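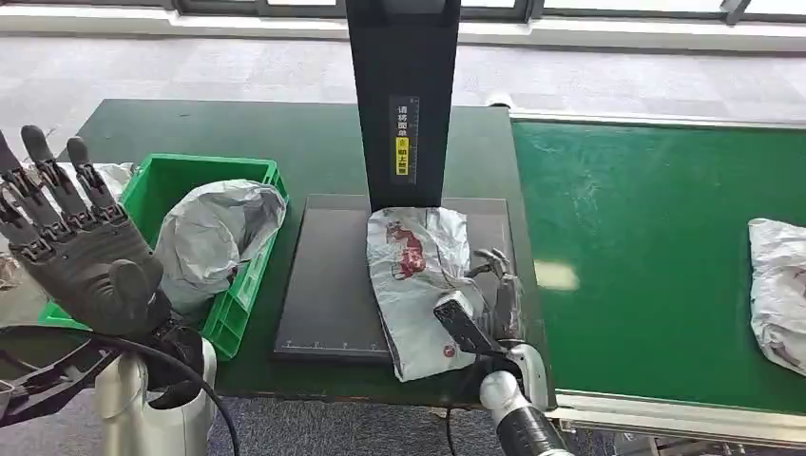 Didero Postal Satchels, 2 sizes

Didero satchels are grey poly mailers for clothing, bedding and other soft goods. They are made for Clolla Packaging and sold in cartons from our warehouse in Geelong. The film is opaque, so the contents can't be read or seen through the bag, and it holds up well in a full mail tub.

Each satchel closes with a peel-and-seal strip. Once the strip is pressed down it can't be opened without tearing the film. A second strip sits below the first for returns — the customer cuts along the printed line, puts the item back and seals the bag again. If you don't offer returns by post, the single-strip version costs less per carton.

Sizes

Small: fits a folded shirt, a pair of leggings or a paperback. 700 per carton.
Large: fits a winter coat or a single doona cover. Sold by the same carton, with fewer to a box. Check the quantity on your quote.

Both sizes have a side fold but no gusset at the base. For boxed shoes or anything with hard corners, use the Szekeres padded range instead. Corners will work through plain film if the parcel is dropped often enough.

Labels

Thermal labels stick well to the outer face at normal room temperature. In a cold shed, leave the satchels inside overnight before labelling. Wipe off any dust first. Ink stamps don't take on this film and will smear. Permanent marker is fine after a minute or so.

Storage

Keep cartons flat and out of direct sun. The adhesive is good for 24 months from the date on the carton end. Past that the strip may still hold, but we won't replace stock that old.

Ordering

Cartons leave the warehouse within 2 working days. Custom printing in one colour takes 14 working days from the time you approve the artwork, and the minimum run is larger than for plain stock. Send artwork as a vector file. Povilas Sproģis looks after print orders and can post out a plain sample of either size at no charge.

The old Isa satchel was discontinued in October. The large Didero is the nearest match — slightly wider, same strip.

Last updated: 18 December 2023

This site uses cookies to remember your cart. By continuing to browse you accept our use of cookies.

Contact us | © Clolla Packaging | Back to top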